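Equipment Review: Onsri Hand-Held Gripper Set
Plusville Office of Workplace Practice
Published 2019-09-04

This review considers the Onsri hand-held gripper set as a tool for staff, and only secondly as a source of data for the automation program at Vanbridge. The technical merits of that program have been assessed elsewhere. Our office was asked to report on what the equipment requires of the employees who now use it during part of their working day.

The set replaces the older teaching pendant at the Wotmont site. Under the pendant method, an operator programmed each movement as a series of stored positions. With the grippers, the operator performs the task by hand, and the recording becomes training material for the robot. A standard collection block is 200 demonstrations. The site plan calls for 2000 before the first task is reviewed.

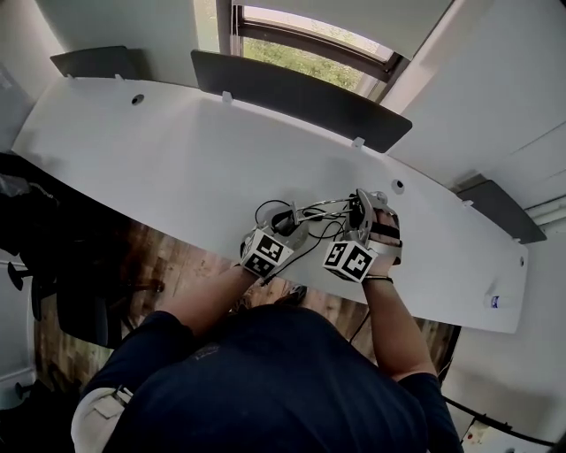
Training time has fallen sharply. Employees with no programming background were able to begin recording on their first day, and several who had avoided the pendant asked to be included. This is the strongest point in the product's favor. Work that had belonged to two specialists is now shared across the department, and the job descriptions should be revised to say so.

Comfort is less satisfactory. The hand straps are secure, but they take time to adjust between users of different hand size, and 29 employees now share the equipment. Cable handling also needs attention. Staff reported that they plan their movements with the cables in mind, which slows the work and may affect the recordings themselves. We recommend a limit on continuous use and a written schedule for changing over -- at present both are left to the shift lead.

The larger question raised in interviews concerned the purpose of the work. Employees understand that they are teaching a machine tasks they perform today. Management has stated that no positions will be removed during the trial. That statement should be issued in writing, and it should cover the period after the trial as well.

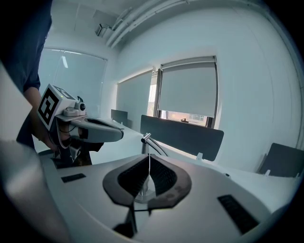 Office of Workplace Practice, Plusville
Reviewing Officer, Equipment and Staff Conditions

On durability, the record is good. Of 779 sessions logged to date, few were stopped for equipment faults, and most of those were resolved at the desk. Replacement finger pads are available from Onsri, although delivery to Wotmont has been slow. The printed manual is clear on setup and weak on cleaning.

The set is recommended for continued use at Wotmont, subject to the limits described above. Extension to the second Vanbridge site should wait until the October staff survey has been returned -- the survey includes questions on wrist and shoulder strain that the supplier's own material does not address.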